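工作记录本，二月，Plakwood 选区边界意见征集，纸质问卷部分

上午八点四十分开始

昨天的记录停在第三箱。今天先把第三箱剩下的录完，然后做重复检查，下午写给镇议会秘书处的中期说明。

先写清楚现在手里有什么，以后看这一页的同事不用去翻前面的本子。镇议会打算调整选区的边界，Sturkora 那一片现在单独是一个选区，方案一把它和河对面合并，方案二把它分成南北两半，方案三保持不变，只移动一条街。意见征集到上个月底结束。一共收到有效和待定的回复 1,849 份，其中纸质 816 份，其余是网上填的。纸质问卷当时印了大约 2,000 份，放在图书馆、邮局和两个诊所，也有一部分由议员自己带到会上发。议员带走多少没有登记，所以回收率这个数字我不算，也请别人不要从印刷数量去算。报纸上已经有人这样算了一次，结果很难看，而且不对。

网上的部分由秘书处自己导出，我们只收到表格。今天的工作都是纸质的。

录入用的还是 Bemeo 的表单程序，版本没有换。扫描仪是 Hrubý，进纸口还是左边比右边紧，纸要往右靠一点再放，否则第二页会斜。斜的页 Bemeo 也能读，可是勾选框会读错一格，它不报警。上星期就是这样把一整批“方案二”读成了“方案一”，是抽查的时候看见的。从那以后我每批都抽看，这个办法慢，但是我不想取消。

第三箱

第三箱来自邮局和北边的诊所。录入过程比较顺利，下面几件事要记。

一，有一叠问卷是复印件。居民自己复印了空白的问卷再填，这个规则没有禁止。但是复印件上右上角的编号都一样，程序把后面的都当作重复，放进了“待查”。我把它们一份一份拿出来，手工给了新的编号，前面加字母 F。请以后看到 F 开头的不要删。原来的编号我用铅笔写在背面。

二，有人在三个方案上都打了勾，然后在旁边写“都行”。按照我们一开始写的规则，多选算无效选择，但是文字意见照样保留。我照规则做了。写到这里我还是觉得有点可惜，“都行”也是一种态度，可是规则已经公布，中间不能改。

三，有一份问卷用的是旧的地图。旧地图上 Sturkora 的边界沿着铁路走，新地图上沿着水渠走。填写的人在铁路上画了一条粗线，写“这里就够了”。我不知道他说的是旧边界够了，还是新方案到铁路就应该停。归到“边界位置不明”，备注里抄了原话。

四，诊所那一部分有几份纸很软，进纸的时候卷起来。用平板扫描，单面，每份差不多要一分钟。没有丢页。

第三箱录完是十点二十分。

手写意见的编码

纸质问卷里有手写意见的是 276 份，三箱都算上。这个数字今天上午重新数了，昨天写的那个偏小，昨天没有把写在信封背面的算进去。请用今天的。

编码表在本子最前面，现在只补充，不改动已经有的代码。到今天为止用得最多的代码是下面这几个，顺序是代码的顺序，和多少没有关系：

A1 议员离我们太远，见不到
A4 学校和选区不一致
B2 河是自然的界线，不要跨过去
B3 桥太少，到投票站不方便
C1 名字的问题（合并以后选区叫什么）
C5 不信任这次征集
D0 和边界没有关系

C1 比我预想的多得多。我作为外国人，开始的时候不太理解为什么选区的名字这么重要，它一年里也许只在选票上出现一次。读了几十份以后我比较明白了。有一份写得很长，说如果合并以后只用河对面的名字，那么 Sturkora 就只剩下一个公共汽车站的名字。还有人提出把两个名字连起来写，中间加横线，他自己又在下面写“太长，选票上放不下”。

C5 要小心。写“反正你们已经决定了”的，归 C5。写“请公布结果”的，不归 C5，归 E1（程序要求）。上次两个人分别编码，在这两个代码之间差得最多。我今天把第一箱里所有的 C5 重新读了一遍，改了四份，改的地方都签了今天的标记（一个小三角）。

D0 里有路灯、垃圾车的时间、冬天除雪、游泳馆的票价。这些和边界无关，可是我建议不要扔掉。秘书处说可以转给别的部门，但是要把姓名和地址去掉。去掉以后再转，转之前让我看一次。

中午前的检查

十一点半到十二点做重复检查。同一个地址来两份以上的，正常，一家可以有几个成年人。同一个地址、同样的笔迹、同样的句子，就放到单独的文件夹里，不自己判断。规则第六条写的是“每人一份”，没有写“每人自己亲手写”，有的老人不方便写字，请家里人代写，这是可以的。

有一组比较麻烦：同样的一段话，不同的笔迹，不同的地址，都在 Sturkora 的东边。很明显是有人准备了一段文字，大家照着抄。我查了别的地方的做法，一般是每份都算，在报告里说明有一段共同的文字。我也准备这样写。抄一段话的人也是自己同意了才抄的，而且他们每个人都走到邮局去交了。

这段文字里有一个事实错误，说合并以后议员的席位会减少两个。方案文件里写的是席位总数不变。报告里要不要指出来？我的想法是在附录里加一句，语气平一点，不评论。留给下午讨论。

十二点零五分停，吃饭。 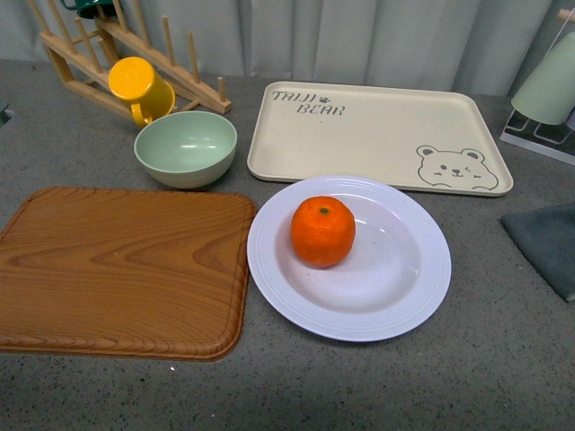 下午一点：和秘书处的电话

通话记录，凭记忆写的，打完马上写，可能有漏。

秘书处问中期说明什么时候给。我说今天下班以前给草稿，表格部分明天。对方希望里面有一张图，把三个方案的支持比例画成圆饼。我说不同意现在画，纸质和网上的还没有合在一起，两边的重复也没有互相对过。同一个人可能先在网上填了，又在图书馆填了一张纸。对方说议员们喜欢看图。我说可以给一张各个地点回收情况的图，这个是确定的。最后同意这样。

对方又问，能不能按照街道分开来看。可以，但是有些街只有一两份问卷，分开以后等于公布了某一家人的意见。我提出少于十份的街合并成片，片的划分用邮局投递的片，不要用现在的选区，也不要用新方案的选区。用哪一个选区都会显得我们已经站在一边。对方要回去问。

第三件事，有一位议员想看原件。我说原件上有姓名和地址，不能给。可以给去掉个人信息以后的文字，所有议员同时给同样的一份。这句话我请对方用邮件再确认，到写这一页的时候邮件还没有来。

抽查结果

一点四十分开始抽查第二箱和第三箱的勾选。方法和以前一样：从每一批里按随机表抽，看原件，和程序里的结果对。今天的随机表打印出来夹在这一页后面。

第二箱：选择题没有发现错误。年龄组有一份读错，原件上的勾画在两个框中间，程序读成上面的，我看更像下面的，可是也不能肯定。改成“不明”。

第三箱：有一份两页的次序反了，第二页的回答接在别人的第一页后面。于是把那一批前后各五份都看了，只有这一对错。原因应该是平板扫描的时候，我先放了背面。平板扫描的都要再看一次，一共不多，今天看完了，没有第二个。

这里给自己提一个要求：平板扫描的时候，先在纸角写顺序号，再扫。不要相信记忆，尤其在电话以后。

关于投票站的问题

问卷第五题问的是“如果边界改变，您到投票站的路会不会变得困难”。我们事先以为这一题只有 Sturkora 的居民会认真回答，结果河对面的人也写了很多。他们担心的是排队。现在的投票站在一所小学的体育室里，合并以后如果不增加地点，人会多很多。方案文件里没有提到增加投票站，也没有提到不增加。

这一点我认为应该放在中期说明的前面，可能比方案的比例更有用。边界是一条线，画在哪里有不同的意见，但是投票站够不够是可以安排的事。镇议会不需要等到最后的报告才去想。

第五题的文字部分有一个翻译上的困难。本地话里有一个说法，直接翻是“走过桥去”，实际上的意思是“去麻烦别人”。有几份问卷说“我们不想走过桥去”，我开始编成 B3（桥少、不方便）。午饭的时候问了本地的同事，才知道也可以有第二个意思。重新看上下文，有两份改成 B2，一份看不出来，留在 B3，加了问号。以后看到这个说法，请先问一下再编码。

第五题还有一个设计上的毛病，记在这里给下一次用。“困难”这个词太宽，有的人写的是路远，有的人写的是楼梯，有的人写的是下班太晚。应该分成三个小题。当时为了把问卷放在一张纸的两面，我自己把三个小题合成一个，这是我的错误，不是印刷厂的。

下午的讨论

三点，四个人，半个小时，在楼下的房间。决定如下：

共同文字的问卷每份都算，报告里用一段话说明，不写东边，不写街名。

席位的事实错误放在附录，写法：“部分意见提到席位数量的变化。方案文件中席位总数不变。”只有这两句。

C1 和 C5 的区别加进编码说明，另外加两个例子。例子要自己编，不能用居民的原话。

信封背面的意见算意见。没有意见写在信封外面、问卷里面空白的，只算意见，不算选择。

没有决定的：截止以后才到的问卷怎么办。邮戳在截止以前的应该收，这个大家同意。没有邮戳、直接放进图书馆箱子里的，说不清楚是哪天放的。图书馆说箱子在截止后第二天早上才拿走。有人认为全部收，有人认为应该问秘书处。我倾向全部收，那一夜的时间不长，而且是我们没有按时去拿箱子。先单独放，袋子上写“图书馆，末批”。

讨论的时候还有人提出，在报告里比较一下议员自己发的问卷和图书馆的问卷，看结果是不是不同。从研究的角度很有意思。可是问卷上没有发放地点的标记，只有交回地点，所以做不到。可以在下一次的问卷上印不同颜色的小点，只要公开说明就可以。记在“下次”那一页了。
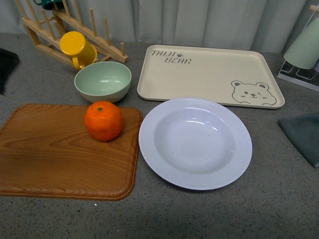

中期说明草稿，要点

给秘书处的文字要短，最多两页。先写在本子里，再打字。

第一段：收到多少，从哪里来，哪些还没有检查完。数字只用 1,849 和 816，不写百分比。

第二段：怎样处理。多选、复印件、共同的文字，各一句。写清楚规则是在征集以前公布的。

第三段：现在已经可以看到的内容。投票站，选区名字，学校和选区不一致。不写哪个多哪个少，只写“经常出现”。我犹豫要不要用“经常”，它也是一种数量，不过没有更轻的词了。“反复”好像更重。请中文比我好的同事看一看。

第四段：后面的时间安排。网上和纸质的合并检查需要秘书处先把网上的地址栏整理好，现在同一条街有五种写法。请他们确定谁来做。这一项如果推迟，最后的报告也会推迟，应该写得清楚，但是不要像抱怨。

附一张图：各地点交回的数量。黑白打印也要看得清楚，所以用不同的线纹，不用颜色。

草稿四点五十分写完，发出前请一位同事读了，改了两处。一处是我写了“居民们强烈要求”，改成“有居民要求”。另一处是“Sturkora 地区”，当地人不叫地区，只叫 Sturkora，也改了。

五点十五分发出。

保管

原件三箱，都在柜子里，锁了，钥匙在老地方的信封里，信封封口上有我的签字和时间。F 编号的那一叠在第三箱最上面，用蓝色的带子捆着。单独文件夹两个：“共同文字”和“图书馆，末批”，也在柜子里，不在箱子里。

扫描文件复制了两份。一份在服务器，一份在移动硬盘。移动硬盘没有带走，也在柜子里。

去掉个人信息的文字版本做到第一箱结束。做的时候要注意，有的人在意见里写自己的职业和门口的样子，比如说自己是路口那家修鞋店的，这样虽然没有名字，大家也知道是谁。我把这样的地方换成方括号，里面写“职业”或者“地点”。第一箱里我又从头看了一次，补了六处。

明天要做

秘书处的邮件有没有来，没有的话再打一次电话，上午打。

表格部分，各地点的交回数量，和扫描程序里的批次对一遍。邮局那一行昨天对不上，差三份，很可能就是信封里面空白的那几份，要看了才知道。

第二个人给第二箱的手写意见编码，不要先看我的结果。我的结果已经从共用的文件夹里拿走了。

扫描仪的进纸轮擦一擦，第三箱的灰很多。

问本地同事，除了“走过桥去”，还有没有别的说法容易误会。最好列一张小的单子，贴在编码表旁边。

地图也要问：旧地图还在哪些地方挂着。图书馆的已经换了，诊所的不清楚。

补记，五点四十分

走以前又翻了一下“图书馆，末批”的袋子。里面有两份是 Plakwood 以外的地址。不是本镇居民的问卷，按规则第二条不算。但是其中一份写着，他在镇里有一块地，住在别处。规则写的是“居民”，没有提土地。按字面不算，文字意见保留，代码 E4（资格）。现在 E4 一共三份，前两份在第一箱。放在一起问秘书处，和截止时间的问题用同一封邮件。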